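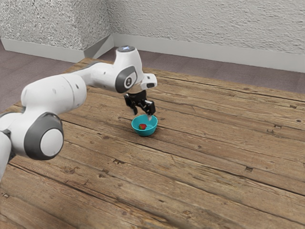
# Gripper comparison in simulation, May

Before we buy anything for the cell in Vandville, we are trying two grippers in simulation: the Pullico with two fingers, and the Vorklow, which is a little wider. Each one gets the same arm, the same table and the same task, to take a strawberry out of a bowl. Florian Besnard prepared the task and I keep the notes.

We run 500 trials for each gripper. The starting place of the fruit changes every time, and the controller stays the same. A trial is stopped after 3 failed closings.

The approach is made from above with the fingers open. With a shallow bowl the rim is the difficult part: if the fingers come down too far to the side, they meet the rim before they meet the fruit. For this reason we note the rim contacts separately from the drops.

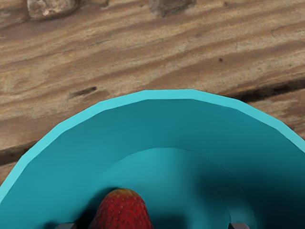
**Why do you use two camera views for each trial?**

The wide view is good for checking the path of the arm, and the close view is better for judging how the fingers stand in relation to the fruit. When only the wide view was saved, Florian and I often disagreed about the reason of a failure.

The closing force is still the same in all trials. The next series will have a slower descent, and after that we would like to repeat everything with the Leclerc controller, some 900 trials if the computer is free. Remarks about the settings can be sent to Florian.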